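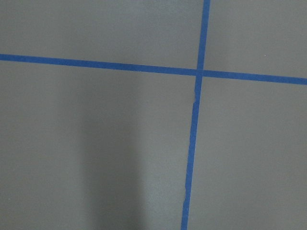
Hideaki Hosoda wrote:
> Before anyone switches, I'd want to know whether the Itholm wrist camera
> is better than the Horkmont or only newer. We ran the Horkmont for two
> years and the one thing it never did was surprise me. Also, has anybody
> tried the Itholm with the long fingers on? The data sheet shows it with
> the short ones, in what I assume is a very clean room in heaven.
>
> And please say how you measured. The last comparison on this list came
> down to "feels snappier."

Fair on all counts, including the last one, which was mine.

I've now had both cameras on the same arm, same bracket, same Jetgate controller, moved back and forth between the same hover poses over the gray table with the blue tape cross. 200 visits per camera. At each visit the arm stops, waits for the wobble to die, grabs a picture and works out where the tape crossing is. If everything were perfect I'd get the same pixel 200 times and could go home early.

What I got:

The Horkmont is steady and a bit dull. It finds the crossing nearly every time, and when it misses it misses by a lot, so you can throw those out without a guilty conscience. It failed outright on 32 visits, most of them in the late afternoon. I blame the window.

The Itholm never failed outright. Before you all reach for your wallets, I should add that it sometimes reported a crossing with great confidence in the wrong place. The cause was partly my table. The tape running away from the robot has a join in it just below the crossing, with the two pieces a hair out of line, and the Itholm is sharp enough to see the little step and take an interest in it. The Horkmont smears right over it. So the worse lens gave the better answer, and I would like that not to be repeated to our purchasing people.

I could lay that strip again in one piece. I'd rather fix the line fit first, as the parts we pick are uglier than any tape. Jingyi Xiao suggested fitting each strip from its two far ends and ignoring everything near the middle. I tried it on the saved pictures and it cures most of the bad ones. It doesn't help when the left edge of the tape is ragged further down, and ours is. Fitting the two edges separately and keeping whichever is straighter does help, at the price of making my code look like a tax form.

Shadows: there's a soft one across the near left part of the table, and neither camera cares much as long as it stays off the tape. With the overhead lamp swung the other way it lands on the tape and the Horkmont sulks. The Itholm copes, but only with auto exposure locked. If you leave it on auto it keeps adjusting after the arm has stopped, and your first picture and your third are not the same brightness. Lock it. Page one of the manual should say so, and it's on page lots.

Long fingers: yes, tried. With the gripper wide open they stay out of view on both cameras. Closed, they poke into the bottom of the Itholm picture, as its view is wider. I mask that strip and move on. Daichi Miyazaki asked off list about the three-finger gripper from Holloway and I haven't had it on this arm, so no opinion, which I realize has never stopped me before.

Tape that isn't square to the camera turned out to be a feature. Ours is a few degrees off both ways. Tomoyo Ebihara wanted me to straighten it, but a slanted line crosses a lot more pixel rows and the fit comes out better for it. Leave yours crooked and tell visitors it's deliberate.

On the controller, the Jetgate adds a delay between "arm stopped" and "picture please" that wanders more than I'd like. It makes no difference for a still table. It will for a conveyor, so don't carry my numbers over to one.

So, Hideaki: better, yes, if you lock the exposure and fix your line fitting. If you want something to bolt on and forget, keep the Horkmont and buy a blind for the window.

I have 1,183 pictures saved, counting the false starts, and will send them to whoever asks. Please ask before February, when that disk gets wiped for the next thing.

Yae Kikuchi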